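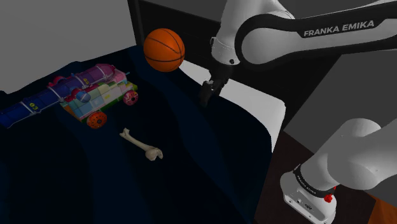 Basketball, Spielzeugkanone, Knochen auf dunkler Decke (Simulation)

Werkstattbuch, November, 16:40

Eisschnelllauf, Kufenschliff für das Seeturnier. Paar 11 von Karlijn ist fertig, Radius rund 63 Fuß, und die Kante steht so sauber, dass ich sie gleich zweimal geprüft habe! Zuletzt mit 4000er Stein abgezogen, Grat komplett weg. Ingvar will seine genauso (er fährt die Langstrecke, also lieber etwas flacher?). Thijs bringt morgen noch zwei Paar vorbei. Neues Öl bei Fesent bestellen, der Rest reicht nur für heute.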